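Washing Up Without a Tap: A Term Project on Stand-Alone Sinks
Juwita Pattinasarany and Anjani Lubis
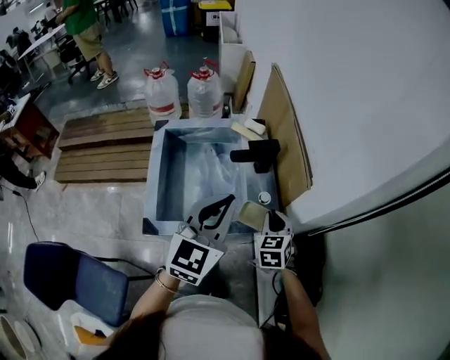

We chose this subject after a long lunch break spent complaining, which may be the way many student projects begin. Our building in Brumport has one proper kitchen, two floors down from the studios, and anybody who eats or paints or glues upstairs ends up carrying dirty cups and sticky brushes down a staircase and then carrying them back up again, dripping. We wondered how far a person could get with a small sink that isn't connected to anything, with water brought to it in jugs, and whether people would really use such a thing once the novelty wore off. That question became our project for the Everyday Spaces course, and this report is our attempt to tell it in order, though we have wandered a bit in places and hope the reader will forgive us.

Background

Both of us grew up around houses where water was sometimes carried. Juwita's grandmother kept a big covered bucket in the kitchen and a dipper on a nail beside it, and could wash the dishes from a family dinner with an amount of water that most of us would now use to rinse a salad bowl. Anjani's family had running water all along, but spent every October at an uncle's cabin where you filled containers at a shared pump and learned very quickly not to waste a drop on the way back up the hill. So neither of us came to this as a stranger, and we will admit we came to it with a certain fondness as well.

We read what we could find about camp kitchens, boat galleys and the little washing corners people set up in garden sheds. Most of what is written is about where to put the pipes. Very little is about the part that interested us, namely where the sponge goes, where your elbows go, and what happens to the small things that collect on the rim of any sink within a day or so of its being set up.

The washing corner

The sink is a deep stainless-steel tub with straight sides and a flat rim, and it sits on a light gray stand. We had looked at a shallower bowl first, and Anjani was quite taken with it, but a shallow bowl splashes when you shake out a brush, and we wanted to keep peace with the people at the nearest desks. The faucet is black, fixed on the right side of the rim, with a short spout that reaches out over the tub. We grew to like the short spout very much. A long one looks generous, but it gets in the way of your hands each time you lift something out.

Behind the tub we keep two large water jugs next to each other, the translucent kind with red caps and red carrying handles. Being able to see the water through the plastic was the main thing we asked for when we went shopping, and we would ask for it again. With the solid-colored container we borrowed at the start, people would lift it, put it down, shake it, and lift it again, and still be surprised when it ran out halfway through somebody's soup bowl.

The corner itself is next to a white wall that curves, and this gave us more trouble than anything else in the project. Nothing square wants to stand against a curve. We leaned a tall sheet of brown cardboard there, to the right of the basin, to have something between the wall and the splashes, and there is a narrower tan board behind it. We meant both as a stopgap and planned to swap them for a proper panel, which we priced at Sutanto, the hardware store by the bus station, and then decided we could not afford. Cardboard is a poor material next to a sink, as anyone could have told us, and we changed the big sheet when it went soft along the bottom.

How we went about the study

We used the corner ourselves first and then opened it to everyone on the floor for 30 days. We put up a sheet of paper with a pencil on a string and asked people to jot down what they had washed and anything that annoyed them. We left the question as loose as that on purpose. Our adviser thought we should have used a proper form with boxes to tick, and perhaps she was right, but we would have missed the remark about the sponge smelling "like a pond with ambitions," and we would not have wanted to miss that.

By the end there were 971 entries on the sheets, many of them a single word, and the single word was very often "cup." We typed them all up in the evenings, taking turns reading aloud, and sorted them by what was washed and what kind of complaint, if any, came with it.

We also sat down with four people for longer talks over tea. Two of them used the corner every day and two had tried it once and gone back to the kitchen downstairs, and those last two were by far the more useful to us.

What people washed

Cups came first by a long way, then spoons, then brushes, then fruit. Fruit was a surprise. We had not thought of the corner as a place where anyone would prepare food, and it made us much stricter about keeping the paint brushes in their own container and giving the tub a good wipe in between. Someone on our floor suggested a separate day for brushes, but people paint when they paint, and we let that idea go.

Plates hardly appeared at all. The tub is deep enough for them, but a plate needs somewhere to dry, and we had not provided anywhere. One of the people we talked to put it very nicely: she said that washing a plate is only half of a job, and she did not want to walk back to her desk holding the other half.

The rim

If we had to pick one part of the project to do over with more time, it would be the rim. A flat rim invites things. People put down whatever is in their hand, and then they leave, and the thing stays. We had a pale sponge living at the back right corner, which seemed natural enough with the faucet on that side, and before long other little items had gathered near it. Caps are especially good at this. A small round cap can sit on a rim for a very long time with everybody washing politely around it.

We tried a few remedies. A dish for the sponge worked until the dish itself became a place to leave things. A note worked for two days. Cutting a large sponge down into small blocks worked best of all, and we recommend it warmly – a small block gets into the bottom of a cup, it rinses out with very little water, and people seem happy to throw it away when it is past saving, where they would go on nursing a big one for weeks.

The tub had the same trouble on a bigger scale. Clear plastic bags ended up in it again and again, crumpled and taking up most of the room, so that the next person had to deal with the bag before they could wash anything. We had no bin within reach of the corner for the first part of the study. That was our own oversight, and a rather silly one. Once we brought a bin over, the complaints about bags became much fewer, though they never quite stopped.

Carrying the water

We had expected this to be the great objection, and it came up less than we thought. The jugs are heavy when full and the stairs are what they are, but with a pair of them there was usually one to use while the other was waiting for somebody kind to take it down. Ona, the student café on the ground floor, let us fill up at their counter in the quiet part of the afternoon, and we are very grateful. The wear fell unevenly, of course. A handful of people did nearly all of the carrying, and Anjani did more than her share of it, which Juwita would like to have on record here.

What we would change

A drying rack comes first, even a tiny one, and then a real panel for the curved wall in place of the cardboard. We would put the bin there from the very beginning. We would also like to raise the stand a little, as the taller users all mentioned their backs, and we have asked the workshop at Grenero for an offcut thick enough to go underneath. They have promised to look.

We also wish we had kept better notes on how much water was used. We wrote down the refills when we remembered to, and there are gaps in the first part of the record that we could not fill in afterward, so we have left those numbers out of the report.

The corner is still in use while we write this, and the pencil has been replaced twice. Anyone on the floor who would like to take over the refill list after the end of term should talk to either of us.

Handed in 15 October 2022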